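Learn > Machines > Robots That Make Mistakes

Why did the robot stop?

3 min read 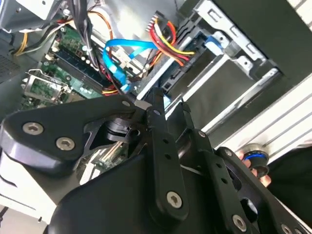
At Skandance, a small workshop where old computers are repaired, a robot called Bunting is learning to help. It has a gripper, and a gripper is a kind of hand. One morning in October Bunting went to take hold of a cable inside a computer, and it closed on the wrong thing. It pulled on a part of the metal case. The case slid a little on the table, and then the robot stopped by itself.

Was it broken? No. Bunting has a rule in its program. If the gripper must pull too hard, all the motors stop in less than 500 milliseconds. That is half of one second.

Imogen Nuttall looked for the fault. She found that one screw in a finger of the gripper had become loose. The finger was pointing 3 millimetres to the side. For you this is very small, but between cables it is a lot.

She tightened the screw and tested the gripper on an old case. Now the screws are checked after every 200 grabs.

People often work close to a robot, and fingers are softer than metal. So there are rules for them too. Keep your sleeves away from the moving parts. Know where the red stop button is. If the robot stops, do not push it to "help". Call the person who looks after it. At Skandance this is Imogen, or Mirko Ferri when she is away.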